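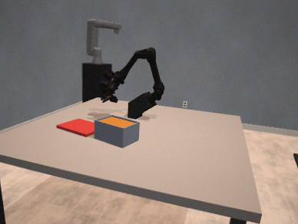
Computer rendering: table with light grey top

Grallanance Public Notice Cabinet
Supplied by Grirnero for courts, councils and public offices

Home > Public buildings > Notice and record equipment > Grallanance

Price: £3,429 excluding VAT
Delivery: to order
Installation: available separately

The Grallanance is a lockable cabinet for the display of formal notices in places open to the public. It is intended for court entrances, council offices, tribunal waiting rooms and registry counters, where orders, hearing lists, planning notices and similar papers must be put up for a set period and a record kept of when they were placed and removed.

The cabinet combines a glazed display area with a closed compartment for file copies. An electronic lock records each opening of the display door against the key fob used. The record may be read by an authorised officer and printed for the file, so that the dates on which a notice was on view can be shown if they are later questioned.

The product is made at our works in Heltcombe and is sold directly to public bodies. Orders from contractors acting for a public body are accepted where the name of the end user is given at the time of order.

Display area

The display area is 1,000 mm wide and takes notices in portrait or landscape. Papers are held by clear rails and do not need pins, tape or adhesive. The rails slide, and notices of different sizes may be placed in one row. Where a notice is issued in more than one language, the versions can be set side by side under a single heading strip.

The glazing is toughened safety glass with a low-glare finish. Lighting is fitted along the top edge and can be set to follow the opening hours of the building. The light level is adjustable by the site's electrician on installation and is not intended to be altered by staff.

Heading strips are supplied blank. Printed strips with standard wording ("Hearing list", "Orders of the court", "Planning", "Elections", "Appointments") may be ordered with the cabinet. Other wording can be supplied, including wording in Welsh, Gaelic, Urdu and Polish. Customers are asked to provide the text in its final form, as we do not offer a translation service.

Record of openings

Each opening and closing of the display door is stored with the date, the time and the number of the fob. The record is held in the cabinet itself and does not depend on a network connection. Up to 100 fobs may be registered to one cabinet.

The officer responsible for the cabinet may:

- add or withdraw a fob
- view the record on the built-in screen
- copy the record to a memory stick in a form that can be opened by ordinary office software
- enter a short reference against an opening, such as a case or application number

Entries cannot be changed or deleted from the cabinet. When the memory is nearly full a message is shown on the screen, and the record should then be copied out. The oldest entries are written over only after an authorised officer has confirmed that a copy has been taken.

The record shows that the door was opened. It does not show which paper was put up or taken down. Customers who are required to prove the content of a notice should keep a signed copy in the lower compartment or in their own filing system.

File compartment

The lower compartment has a separate mechanical lock and is supplied with two keys. It is divided into four sections by movable steel plates and may be loaded to 19 kg. Contents should be spread evenly. The compartment is not fire-rated and should not be used for original deeds, wills or sealed exhibits.

Access for the public

The cabinet should be fixed so that the middle row of notices can be read both by a person standing and by a person using a wheelchair. A fixing guide is supplied. A clear space should be kept in front of the cabinet at all times, and it should not be placed behind a counter, in a corridor closed to the public or beyond a security check unless the notices concern only persons who have passed that check.

A large-print panel may be fitted to either side of the display. An induction loop and audio unit are not available on this model.

Legal requirements

The law on the display of public notices differs between types of body and types of notice. Some must be put up at a named place, some for a fixed number of days, and some must also be published in a newspaper or on a website. Use of the cabinet does not of itself meet any of these duties. Customers should take the advice of their own legal officer before relying on the cabinet as the only means of display.

Personal data

The record of openings relates fob numbers to named members of staff only if the customer keeps such a list. Grirnero does not hold the list and has no remote access to the cabinet. Staff should be told that openings are recorded.

Technical summary

Model: Grallanance, wall-mounted
Body: powder-coated steel
Colours: dark blue, grey or black
Glazing: toughened safety glass, low glare
Display width: 1,000 mm
File compartment load: 19 kg
Registered fobs: up to 100
Fobs supplied: six
Power: mains, with battery reserve for the lock and record
Use: indoor only

Items supplied

Cabinet, wall plate and fixings, fixing guide, six fobs, two compartment keys, blank heading strips, officer's handbook and a printed register for use during a loss of power.

Ordering

Orders should be made in writing and should state the colour, the heading strips required and the name of the officer who is to receive the master fob. The master fob is sent separately from the cabinet and must be signed for. Replacement master fobs are issued only on the written request of a senior officer of the body concerned.

Enquiries about orders should be addressed to Elvia Zepeda, Public Sector Sales. Questions on fixing and power supply should be addressed to Lewis Lindsay, Technical Office. Bodies wishing to see the cabinet before ordering may visit the Heltcombe showroom by appointment.

Servicing and guarantee

The cabinet is guaranteed for five years against faults in material and workmanship. The battery is guaranteed for two years. The guarantee does not cover damage caused by forced entry, by liquids or by the use of cleaning products containing solvents.

An annual service visit may be arranged through Kerr, our servicing partner. The visit includes a test of the lock, a check of the clock and the replacement of worn rails. Kerr staff carry identification and will not ask for the master fob to be handed over. A member of the customer's staff should be present throughout.

Spare fobs, rails and strips are kept in stock. Parts for the earlier floor-standing model will remain available until the end of September.

Page reviewed 09/03/2023 by Anwara Wickramasinghe, Product Information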